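Workshop tips from the Pindau open day, Mar 9, 2026

The Wunar shop in Pindau opened its automation room to visitors for the afternoon. Most of what the operators showed applies to a home bench, and the points below are set down in the order they came up.

**Fix the base, then the work.** The table under the arm is drilled in a regular grid. A stop or clamp can go back to the same hole each time. At home, a sheet of pegboard screwed flat to the bench does the same job for light work. Use two screws per panel at least and check that the heads sit flat.

**Use a plain board as the work surface.** Pale wood shows small parts well, and a scratched board costs less to replace than a bench top. If the board is made of joined planks, run a fingernail across the seams. Sand any step you can feel, or small parts will tip on it.
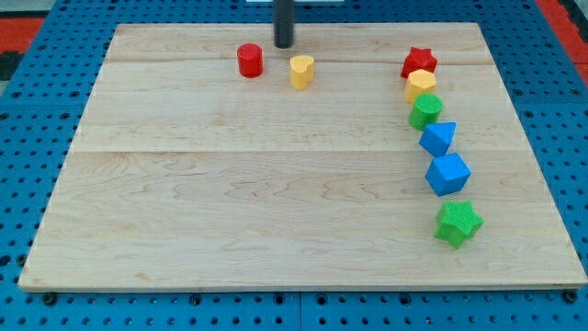
*Shape blocks on the maple board, Pindau demonstration table.*

**Leave finger room.** Hatem Benjelloun, who ran the table, set the spacing rule for his operators: the gap between parts should be wider than the tool that has to go between them. Blocks packed close in a line are harder to pick up singly than ones standing apart. The same holds for jars on a shelf or sockets in a drawer.

**Sort by one property.** Color or shape, but choose before starting. The Mansour sorting sheet handed out at the door lists 24 part types and uses color only for the first pass. Shape comes second.

**Approach from above.** A vertical approach disturbs fewer neighbors than reaching in from the side. This works for tweezers and tongs too.

**Check the height once.** Measure the thickness of the board before setting any depth stop. Measure again after sanding. The shop uses a Stustar depth gauge; a steel rule will do.

**Dust the holes.** Perforated tops collect grit. Vacuum with a brush nozzle every 3 weeks, more often if you sand nearby.

The next open day is in August. Closed shoes required.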